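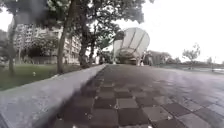 Tarville Walkway – progress report for June

Work covered: paving, curb and lawn edge on the apartment side.

We lifted and relaid 163 tiles this month, keeping the dark and light gray pattern. Another 42 had cracked and were replaced from the Böttcher order, which leaves 35 in storage for later repairs. The strip of dark tiles along the curb was checked for level and needed no work.

The raised concrete curb has been cleaned for about 80 meters. Its top is rough but sound, and we do not plan to resurface it.

The leaning tree near the curb was inspected by Sirar. They advise leaving it and checking again in the fall. Grass is dull in places and will be reseeded once the weather cools.

Spending is within budget. The Hakance invoice for sand and jointing is still open – we expect it before the next report.

Bhavana Hegde
Site coordinator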